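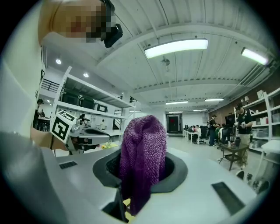
Page last changed: 29th July

The Return of the Mending Room

For most of the last century, the town of Penwood kept its own clothing in repair. The knitting mill employed menders on every floor, and households that could not darn a heel sent the work out to a neighbor. When the mill closed, the skill did not vanish, but it moved indoors and grew quiet.

The Katlow Textile Institute has spent several years bringing it back into public view. Its mending room, on the ground floor of the former dye house, accepts knitted goods from any resident of the county. Last year it received 1,798 pieces and returned 1,704 of them to their owners in wearable condition. Sweaters made up the largest share – 411 came in for elbows alone.

Valentyna Holovko, who directs the program, trained as a pattern cutter before turning to repair. She holds that coarse knits are the best place for a beginner to start.

"The stitches are large enough to read," she said. "Once a student can follow one loop into the next, a hole becomes a small problem."

Instruction follows a fixed order. Students first learn to pick up dropped stitches, then to graft an open edge, and only later to match yarn. Color is the harder subject. Deep purples and reds fade unevenly, and a new strand from the same dye lot will often look wrong beside wool that has been washed for ten winters.

The institute keeps a yarn library for this purpose, much of it left by the Rønning family, who ran the mill shop. Two evening courses will open in the fall, and applications are accepted at the front desk throughout July.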